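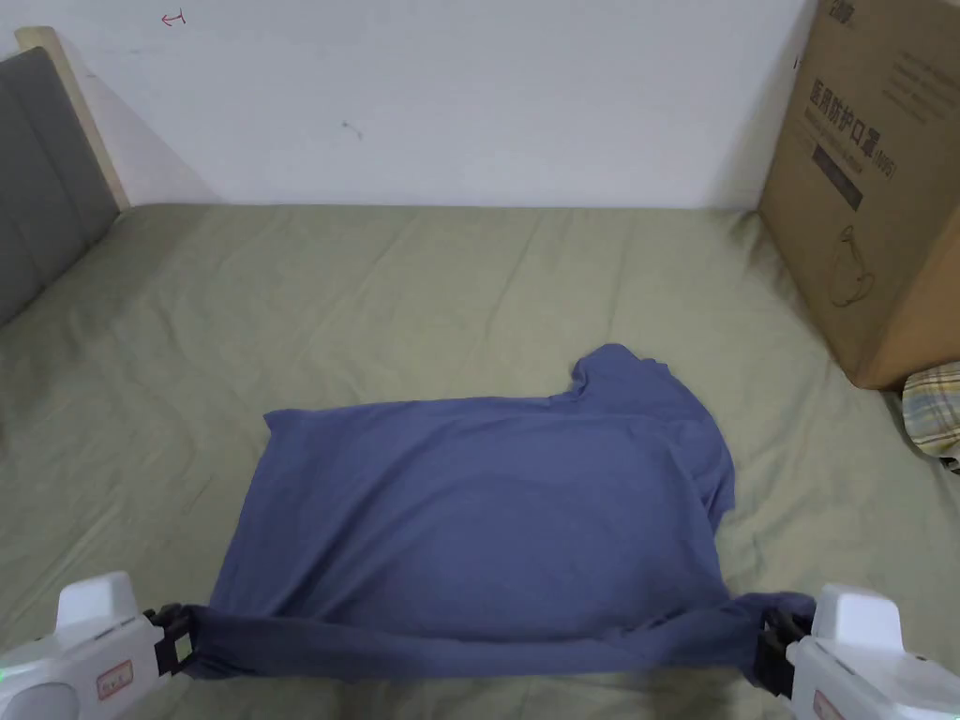 Fig. 1. Blue garment on the bed, one edge held between both grippers.

Dovodano Folding: bedroom garment subset
README, revision of September

Maintainer: Yulan Yuan
Annotation: Xiuying Feng, Austra Sakalauskas
Baselines: Tülin Taşdemir
Hardware notes: Eun-ji Shim

## 1. Scope

Dovodano Folding collects demonstrations of garment handling with a pair of hand-held grippers. This subset covers bedroom work: spreading, straightening, folding and lifting clothes on a made bed. Table folding is in the Strickland subset and uses the same file layout.

The subset was built to answer a narrow question: can a policy trained on gripper demonstrations fold a shirt on a soft, wrinkled surface with the same success it has on a hard table? At this revision it can't. See section 5.

## 2. Contents

- 3000 demonstrations, one folder per demonstration
- 23 garments, listed in garments.csv with fabric type and size
- 2 grippers per demonstration, left and right, each with its own pose track and jaw opening
- Head view, resampled to 20 frames per second
- Text labels for each stage (spread, grasp, fold, lift, place)

Stage labels are written by one annotator and checked by a second. Disagreements over the start of a grasp were common. The rule is that a grasp starts when fabric first moves with the jaw, even if the jaw isn't fully closed. Labels made before this rule was adopted have been redone.

## 3. Surface and background

Most folding benchmarks use a flat table in a contrasting color. A bed differs in ways that matter to the controller. The mattress gives under the jaw, so a height threshold tuned on a table will either miss the hem or push into the bedding. The sheet also creases, and segmentation models tend to merge a crease in the sheet with a fold in the garment.
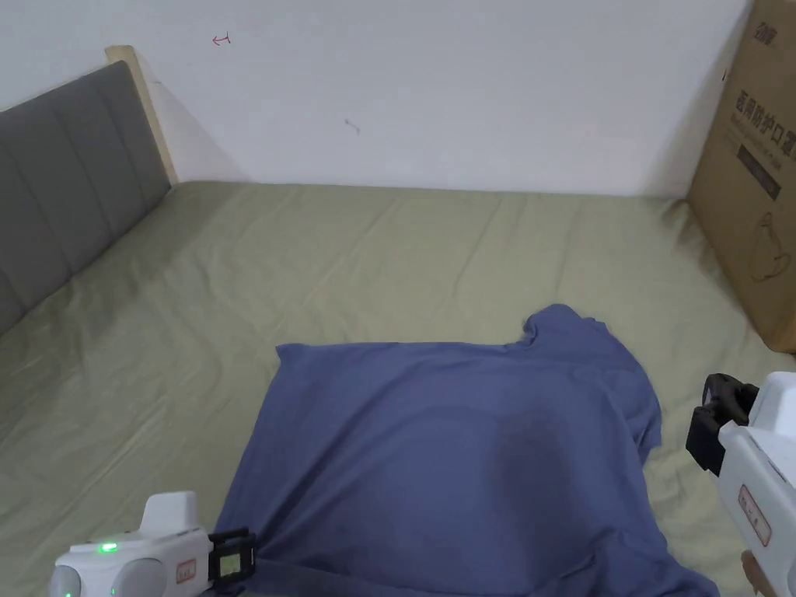

Fig. 2. T-shirt on the bed: straight upper edge, neckline bunched at upper right, one sleeve folded over itself. Stage label: spread.

Background items are left in place. A headboard, a printed carton or a cushion may share the view with the garment. Users who crop to the garment should do so in their own loader. The released files are uncropped.

Starting states are not standardized. A garment may start flat, partly flat or bunched, and the field start_state records which. "Partly flat" is the largest class and the least consistent one. We plan to split it.

## 4. Known problems

1. Sleeves folded under the body are not labeled. A model trained only on stage labels will often treat the shirt as flat and fold the sleeve into the wrong layer.
2. Jaw opening is a poor signal for the number of layers held. One layer of heavy cotton and two layers of a thin shirt give nearly the same reading.
3. Part of the garment can fall outside the head view. The field hem_visible is set to 0 when this happens. Earlier releases left it blank.
4. Clock offset between the left and right tracks is corrected in the release files but not in the raw logs. Use the raw logs only with the script sync_tracks.py.

Lifting is a separate stage because it fails for different reasons. When both upper corners are held, the cloth sags between the jaws and the lower part can drop out of view. The operator corrects for uneven tension without thinking about it.

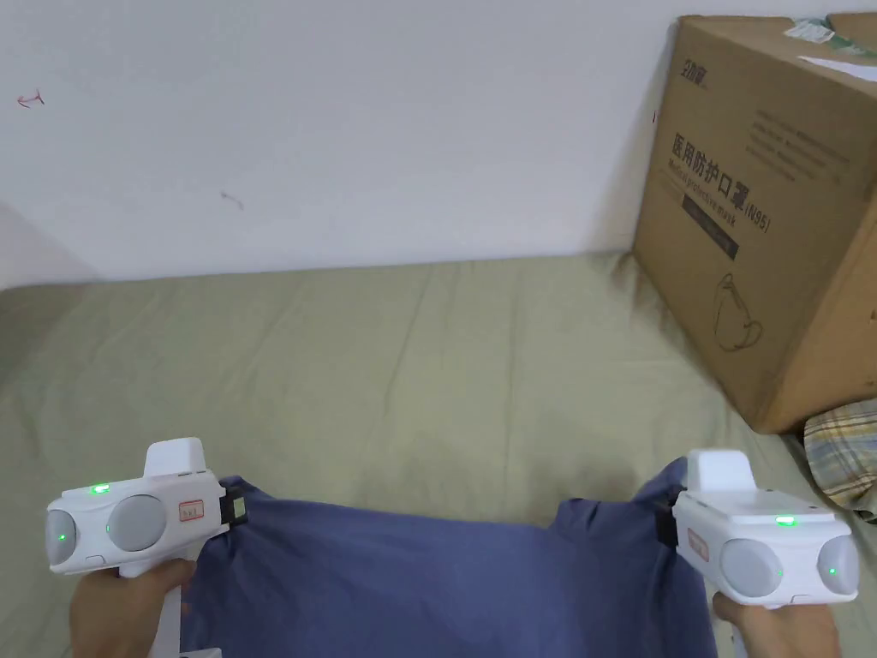

A position-only policy doesn't make this correction. It reproduces the average gap between the hands, and on a smaller garment that gap is too wide, so one corner slips. Tülin Taşdemir's variant conditions on garment width from garments.csv and reduces the slips, but needs the width to be known in advance.

## 5. Status of the baselines

Both baselines complete the spread stage on most garments. Neither completes a full fold on the bed often enough to be called usable, and neither recovers when the collar is bunched. Operators treat that case as routine. On present evidence, unattended bedroom folding is not ready for a household. Spreading alone may be close.

Evaluation code is in /eval. Runs on the Darnier arm pair and the Stostutgate mobile base must be reported separately, as the reach limits differ.

## 6. Changes in this revision

- start_state added to all folders
- hem_visible backfilled
- Duplicate garment entries merged
- Stage labels exported as plain text as well as JSON

Send label corrections to Xiuying Feng with the folder number and the stage name.

23 shares
2 comments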